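Skuludgate Residents' Association
Minutes of the March meeting, held Monday at 7 p.m. in the upstairs room at Villia

Chair: Alistair Hepburn
Minutes taken by the secretary, who would like it noted that the heating was off again.

Apologies
Received from both households at the top of the lane and from the school.

Minutes of the last meeting
Accepted after one correction. The February minutes said members "welcomed" the new parking plan. Several members did not remember welcoming it. The word was changed to "heard."

Matters arising
The broken gate by the footpath is still broken. The chair was told in February that it would be fixed "shortly" and was told the same thing again last week, by a different person. He will keep calling. A member asked how many calls this would make. The chair said he had stopped writing them down.

The leaf collection did happen, but only on the north side. The contractor's view is that the south side was never in the agreement. The chair has read the agreement and it says "the street." He has sent them a copy with that line marked.

Parking plan
The plan from Dalska was discussed at length. Dalska proposes permits for residents and 32 marked spaces between the bakery and the bridge. Their summary states that this will "ease pressure at peak times."

Members wanted to know which peak times were meant. The survey was done on one morning during school vacation, when half the lane is away. The chair said he had raised this with Dalska and was told the results had been "adjusted." No one at the meeting could find the adjustment in the papers, or a page saying how it was done.

One member pointed out that people already park between the bakery and the bridge, quite successfully, without paint. Another said that was fine for those with short cars. This went on for a while.

A member who favors permits said the present setup is a free-for-all and anyone who gets home after six knows it. She would sooner have an imperfect plan than none. Two others agreed with her. The rest of the room thought an imperfect plan would still be in place ten years from now, and paid for by us.

Agreed: the chair will write to Dalska asking for the raw survey figures and a second survey on an ordinary school day. No support will be given to the plan until both are received. Carried, with three against.

Street lamps
The new lamps are whiter than the old ones. Opinion was divided on whether they are also brighter. The leaflet that came through the doors says they will cut costs, but doesn't say whose. The household opposite the post box now has to sleep with a towel over the window. The chair will ask about a shade for that lamp. He was asked not to accept "we'll look into it" as an answer, and said he would do his best.

Summer street party
The balance set aside for the party is $2,000. A member asked why so much, given that last year's party was rained out by 3 p.m. It was explained that this is the reason so much is left.

The quote for the tent was read out. It includes a "site readiness fee," and the company could not say over the phone what that covers. It was suggested that the site, being a street, is ready. A second quote will be found before anything is signed.

The band from last year has offered to come back at the same price. There was a silence. The chair will thank them and say that plans are still open.

Bench by the bridge
Hepburn (no relation to the chair, as he asked to have recorded once more) is the firm that supplied the bench, with a six-year guarantee. Two slats have now split. The firm says the guarantee covers "defects" and that splitting is weather. Members felt a bench meant for outdoors ought to have been expecting some weather. The secretary will reply with the original sales sheet, which uses the words "all seasons" on the front and again on the back.

Any other business
A request was received to put the minutes on the website sooner. The secretary will try, but notes that few people opened the last set.

Someone has been leaving bags beside the glass bin. Everyone present said it wasn't them.

Next meeting
Same room, same time, second Monday of next month. Bring a sweater. The meeting closed at 8:50 p.m.
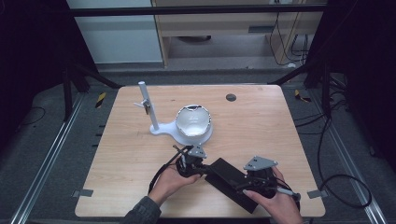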